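Wilcombe Kitchen Services
Thread: automation at our sites, an update for staff and clients

Since February, part of the working day at our Tanguy kitchen has been given over to recording. Colleagues carry out ordinary kitchen tasks with hand-held grippers, and the recordings are used to train the sorting arm planned for our Holline site.

We have received a fair number of questions through line managers and through this account. The posts below set out where matters stand for the people doing the work. Technical questions about the arm should still go to the Skivmont project desk.

Eleven colleagues are at present trained to record. All of them came from the wash-up and put-away teams. They were asked whether they wished to take part, and those who preferred to stay on their usual duties have done so with no change to their hours.

Recording is paid at the same rate as the shift it replaces, including the evening supplement where one applies. We had first proposed a flat session payment. Staff told us this would leave the late team worse off, and the proposal was withdrawn.

The first set is closed at 2317 accepted recordings. The original plan asked for 1000. The difference comes mainly from small items — chopsticks, teaspoons, peelers — where the Skivmont desk asked for many more starting positions than it had expected to need.

A good recording takes practice. The gripper has two pads and no fingertips, and a colleague who can put away a full rack without looking has to slow down and think about each approach. Several people have told us that they found the first week frustrating.

We underestimated this. The target for new recorders was set at 100 accepted recordings in the first week, and it has been removed. New recorders now work without a target until they and their trainer agree that they are ready.

Wrist and forearm strain was raised early. Holding a gripper open and level for long periods is different from handling cutlery by hand. Recording blocks are now kept to 40 minutes, followed by other duties away from the tool. Please report discomfort on the day and do not wait for your review.

On privacy: recordings are made for the movement of the tools and the items. They are not used to measure the speed of any individual, and supervisors do not have access to them. Sound is not kept. These points are now written into the site agreement and may be quoted back to us.

We have also been asked who decides what counts as a mistake. Until recently the answer was the project desk alone. Recorders now sit in on the weekly check, and a rejected recording comes back with a written reason. "Poor grasp" on its own is no longer accepted as a reason.

Much of this month at Tanguy is being spent on chopsticks and the utensil basket.

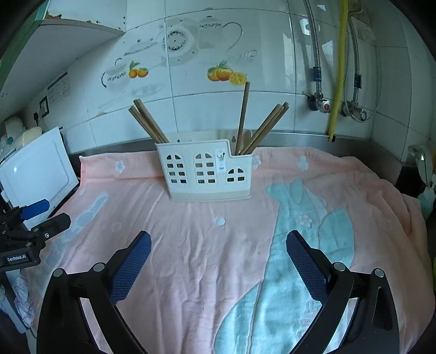
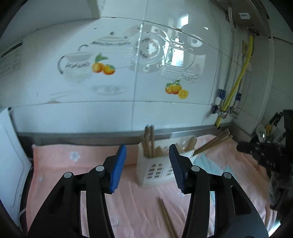
The question put to us most often is whether the arm at Holline will reduce the number of posts. There will be no redundancies at Holline or Tanguy as a result of the first stage. We are not able to give the same undertaking for later stages, and we would rather say so now.

What will change is the content of some jobs. The late put-away shift at Holline will have fewer hours of sorting and more of checking, restocking and looking after the arm. Revised job descriptions will be sent to everyone affected before they take effect, with time to comment.

Where a revised job carries more responsibility, it will be graded again. Looking after a machine that stops at 9 pm with a full rack waiting is skilled work, and the present grade does not reflect it.

Training for the Holline team will be given in paid time and largely by colleagues who have recorded at Tanguy. They know which items are awkward and why. A written guide is in preparation, and the draft is on the noticeboard at both sites. Pencil corrections are welcome.

Some staff have asked to move from recording back to their former duties. This can be arranged at the end of any four-week period by telling your line manager. No explanation is required and the request is not placed on file.

Clients should expect no change in service during the first stage. Put-away at Holline will continue to be done by hand on every shift while the arm is being tested, and the team leader on duty may switch it off at any time without seeking approval.

Drop-in sessions will be held in the staff room at both sites at 2 pm and again at 8.30 pm for the late teams. Dates will be posted on the rota boards. Written questions may be left in the box by the lockers, signed or unsigned.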